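Household Chores Programme - Progress Report to the Genonen Fund
Work package 3: Bedding and soft goods
Submitted 07/04/2019
Prepared by Parvaneh Hassanpour

1. Position against plan

The question put to us in this work package is whether a machine can tidy a bed in an ordinary home to a standard the occupant would accept. At the end of this period the answer is no for a whole bed, and a qualified yes for parts of it. Picking up and setting aside a cushion is reliable. Pulling a flat sheet towards a corner is fair. Folding a blanket remains poor.

Demonstration recording is complete for the Bailly site and under way at Biletti. We hold 972 usable demonstrations, of which 94 were recorded after the change of finger pads in March. The earlier pads slipped on brushed fabrics and those recordings are kept in a separate set.

2. Results

Cushion removal was tested over 59 trials with no failures that needed a person to step in. The sheet task was tested on the same beds and completed in most cases, but the time taken is still well above that of a person and varies a good deal with how the sheet was left.

Blanket folding was attempted 22 times. Three attempts gave a fold that our two assessors both passed. The usual fault is at the first bend: the fingers close on a single layer, the rest of the blanket bunches, and the later moves work from a wrong edge. Thick or padded covers are worse than thin ones - the edge is rounded and the depth estimate places it too low.

3. Changes made

The folding routine now looks for the bend before it looks for a corner. Stadirer supplied a revised edge model, which was fitted to both units. It copes better with low contrast between cover and sheet. It doesn't yet cope with a cover lying at an angle across the mattress, and this is the most common starting state in the homes we have visited.

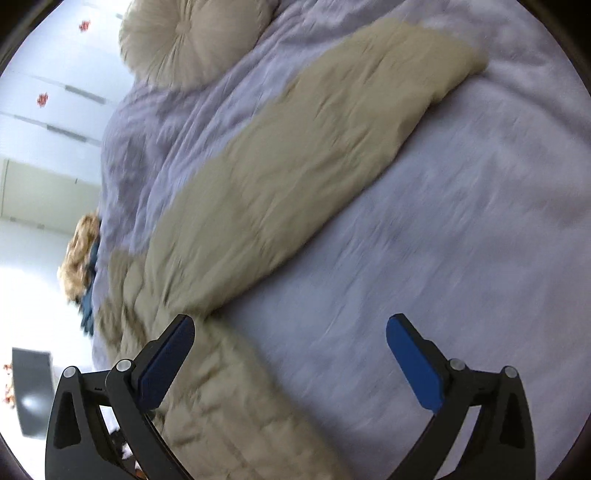

Figure 1. Beige blanket lying diagonally on a lavender-grey sheet, with a sharp bend near the left side of the bed. Gripper fingers open.

4. Risks and next period

The main risk is time at Biletti, where access is limited to mornings. If the remaining recordings slip, the folding trials will slip with them. Spend is within budget, with an underspend on travel which we ask to carry over to finger pads.

Next period we will repeat the folding trials with the revised edge model, add double-width covers, and report sheet and blanket timings separately. Pillowcases stay out of scope until folding passes half of its trials.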